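16th December

Azra keeps telling everyone in the club that we're ahead of schedule. Ahead of what? The Plindon entry wants an arm that can pick up a thing it hasn't been told the position of, and so far we have one that does it in a simulator with no table, no walls and no bad lighting. I said so at the meeting. Tomás said I was being a downer. I'm writing it here so I can be a downer in peace.

I spent most of the evening in the lab going over his runs. Single yellow object, plain gray floor, arm up top with the fingers open.

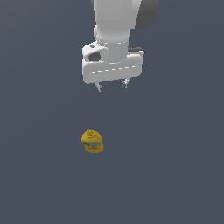 Does a good score in the simulator mean the real arm will work? It tells you the code can handle the simulator, and the real arm has to be tested separately.

I must have said that to Larasati four times since October. She agrees with me and then goes back to tuning the reward, which I guess is also what I would do if I'd written it.

The number on the whiteboard is 300 out of 400. Fine. But when I asked what counts as a pick, it's any time the object ends up above a certain height. Nothing in there about holding it. If the thing gets flicked into the air, that's a point for us! I wouldn't put that number on a poster.

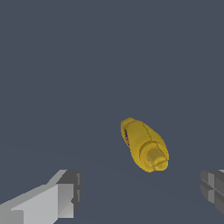 So tomorrow I'm going to ask for a second check, something like 15 steps in the grip before it scores. Efua already has half of it written in her own branch and didn't mention it, because she figured Azra would say no before the break. She may be right. I still want to see how far the 300 drops.

Rosário's worry is the friction values, which were copied from last year's Andamholm project and never looked at again. I opened the file. She's right, there isn't even a comment. 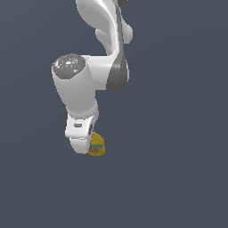

I'd feel better if somebody booked time on the real arm in January, even one afternoon. I put my name on the sheet. Home late, cold noodles, didn't do the stats reading.

3 comments · 2 shares

This site uses cookies. Accept | Settings

Contact | Back to top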